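Collecting Demonstrations for Imitation Learning
Course notes, unit 8: household furniture tasks
Prepared by Stela Manole

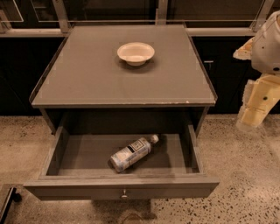
An episode is one recorded attempt at one task, from the start signal to the stop signal. It holds the camera stream, the joint positions, the gripper command, and a short line of text giving the instruction. The learner sees nothing else. Anything the operator knows but the record does not hold is lost.

1. Task set

The drawer tasks in this unit use a nightstand, a bowl and a bottle. Each instruction is a single sentence in the imperative.

Open the drawer.
Close the drawer.
Take the bottle out of the drawer.
Put the bottle in the drawer.
Move the bowl from the top into the drawer.

Longer chains are recorded as separate episodes first. Marthinus Tshabalala covers joining them in the Tririco notes.

2. Start states

A policy trained on one start state learns a path through space and very little about the drawer. Three things are varied between episodes: the drawer opening, the pose of the bottle, and the place of the bowl on the top surface. A bottle lying on its side at an angle to the drawer walls calls for a different wrist rotation than one lying parallel to the front board. Both belong in the set.

The arm starts clear of the furniture. If the gripper begins in contact with a side panel or the knob, discard the episode and reset.

Write the start state in the log before recording. Logs filled in afterward from memory were wrong often enough in March that we stopped accepting them.

3. Operator conduct

Move at an even speed. Long pauses teach the policy to pause, and it may then stay stopped, as the observation at each step looks the same as the last one. If you need to think, do it before the start signal.

Pull the drawer along its line of travel. A sideways load on the knob shows up as a force the policy will copy. Release fully before backing the fingers away.

Small corrections are kept. An approach that misses the bottle cap, backs up, and closes on the body is a useful example of recovery. A dropped object that leaves the camera view is not.

4. Labels

Each episode gets one of 2 outcome labels, success or failure. "Close the drawer" counts as success only when the front board is flush with the side panels. Partial closure is a failure even if the motion was clean. Keep the failures; Prisollow stores them in their own folder, and the Samau baseline uses them to train its outcome classifier.

5. Amounts

For each instruction, record 100 episodes. Hold back every tenth one for evaluation and do not look at those while tuning. The shared pool from earlier terms has 2000 episodes, all in the Barbu format. Convert before merging, and check that the gripper command has the same sign in both sets. Open and closed are swapped in the older files.

Reading for next unit: action chunking, sections 1 and 2 of the Tririco notes.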